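Home | Courses | Handouts | Library | Contact

Print this page | E-mail this page

Small Shop Retail, Unit 7
Handout: Stock Rotation and Shelf Space

Revised Feb 26, 2019

Read this before the workshop and bring it with you. The cases are the same ones we used in Unit 6, the Nosbridge village store and the Fukau tea counter.

1. What rotation means

Stock rotation is the order in which goods leave the shelf. In a food shop the usual rule is first in, first out. The oldest delivery is sold first and the newest goes behind it. Where goods carry a date, the date decides the order. A case delivered today may have an earlier date than one delivered last week, so read the date before you put anything away.

Rotation fails most often when a delivery comes in during a busy hour. Staff fill the gap at the front of the shelf and leave the older goods at the back. At Nosbridge this was found mainly in canned fruit and baking goods, which sell slowly and are seldom checked.

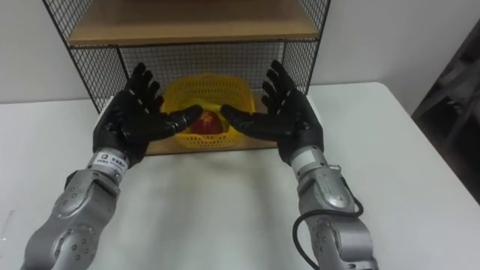

2. Stock turn

Stock turn tells you how many times a year you sell the value of the goods you hold.

Stock turn = cost of goods sold in the year / average stock at cost

Use cost in both places. A common mistake in last term's papers was to put sales at the top and cost at the bottom, and the answer then comes out too high.

A low figure means money is tied up in goods. A very high figure can mean the shop is often out of things people want. Compare a line with others of its own kind. Tea at Fukau should be set against other dry goods and never against milk.

3. Facings

A facing is one item showing at the front of the shelf. A line with three facings takes up three item widths, however many are stored behind. Facings should follow sales, with a minimum of one for any line you mean to keep. 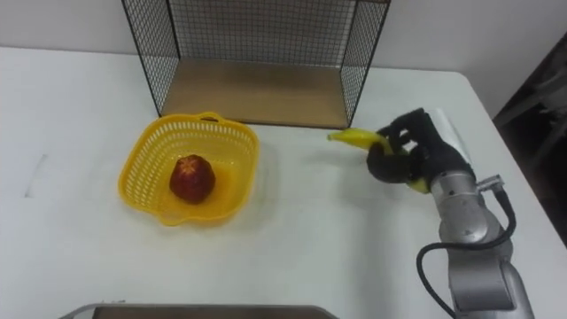 Slow lines are a problem in any small shop, as even one facing takes space from something that sells. The Nosbridge store moved its slow lines off the main run and onto the counter. Counter units should be light and easy to see into. A wire-mesh unit with an open front, like the black one standing on its wooden base panel, lets the customer see the goods from more than one side. Prices must still be shown. Review counter lines every month and drop any that have not sold since the last review.

4. Worked case

The Pană bakery supply shop held 778 lines when it was first surveyed. Of these, 184 had sold nothing since the start of February. The owner had planned to grow the range to 1,000 lines. Work out the share of lines that had not sold, then say whether you would support the plan. Give your reasons in a short paragraph and state what else you would need to know.

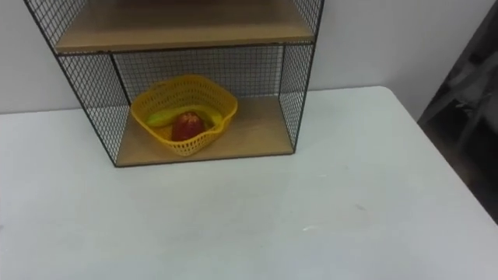
Fig. 3. Mesh shelf unit with two wooden boards.

5. For the workshop

Choose one section of a shop you know. Draw the shelves to a rough scale and mark the facings for each line. Note any place where newer goods stand in front of older ones. Ask before you handle stock.

Reading: course reader, the chapters on buying and on storage. The Jerkport price sheets are at the back of the reader and will be needed for Unit 8.

Related handouts
Unit 5: Ordering and Lead Times
Unit 6: Knowing Your Customers
Unit 8: Markup and Margin
Unit 9: Waste, Damage and Returns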